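The Trouble With Heritage Trails

Korkthorpe is to get a heritage trail. The parish newsletter says so, and the newsletter is very pleased. There will be 107 brass markers set into the pavements, a leaflet, and a website paid for until next April, after which the newsletter goes quiet.

I like old buildings. I was baptised in one and I rent the top half of another. What I doubt is that a brass disc outside the former corn store, built in 1935 and now a tanning salon, will make anyone care about it. The people who walk past it already know what it was. Visitors come for the river and the chips.

Thilini Thambiah, who drew up the plan, told the public meeting that trails "bring footfall". I asked where this had worked. She mentioned Skekar, so I went to Skekar. Half the markers had worn smooth and the tea room at the end of the route was shut.

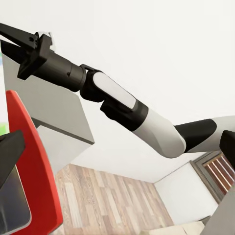 Who looks after a trail once it has been opened?

Usually the parish council, out of the same budget that pays for the bins and the benches.

We have been here before. The Samarakoon bequest paid for 2 carved oak signs by the bridge, and one has leaned towards the water ever since a van backed into it. I have written to the clerk three times. Each reply thanked me for my interest in local history.

If there is money going, mend the roof of the reading room, where the real parish records are kept under a plastic sheet. I would put up with a very small plaque about that.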